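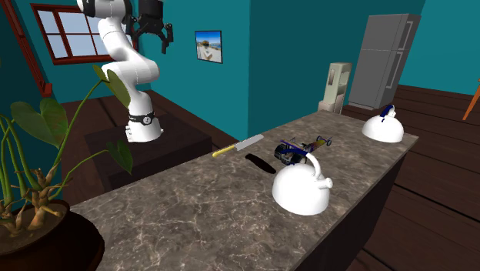

Florex has a new grasp planner out this month, and I've been looking forward to this one since I first heard about it in February! For anybody who hasn't run into it, Florex is the motion planning toolkit from Serkar, the small software shop over in Nuvdale, and the new release (they're calling it Bravo) changes how an arm decides where to put its fingers before it moves at all. The old planner picked the closest graspable thing and went for it. Bravo looks at the whole counter first, so with a knife, a toy dragster and a couple of white kettles all lying around, it works out which handle it can reach without sweeping something else aside on the way in. It scores every approach for clearance, and you can see the scores live in a side panel, which I've already wasted a whole evening staring at.

I got on a call with Unai Moya, who wrote most of the clearance code, and he was very patient with me. "Long thin things were killing us," he told me. "The old version put a box around everything, and a box around something lying diagonally is mostly air. The planner thought the counter was full when there was plenty of room."

So the boxes are gone. Bravo wraps each object in a much tighter shape, and it keeps the handle of a kettle or a mug as its own piece, so the fingers are allowed to go through the gap. It costs more computing time, but Moya says planning still takes under 2 seconds on the laptop he uses at his desk. They ran the release through 157 simulated kitchen layouts, and the first plan was good in almost 80 percent of them. The rest needed a second try — mostly cases where one object hid behind another.
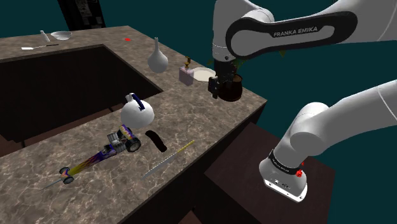 The simulated kitchen counter, with the toy dragster lying in front of a kettle and a knife close to the counter's edge.

The piece I like best is a small one. You can now pause a run, drag an object somewhere else, and have the planner pick up from there without reloading the kitchen. With the last version I had to start over every single time (and then go make coffee, because loading took forever). Scene files from the old version open fine, though you'll want to rebuild the collision shapes once, and that's a menu item now.

There are still gaps. Clear plastic and glass give the perception side trouble, and only one arm can be planned at a time. Moya has two-arm planning on his list, but he wouldn't give me a month. The Bravo download is up on Serkar's site, and existing Florex licenses cover it.

Print this story
E-mail this story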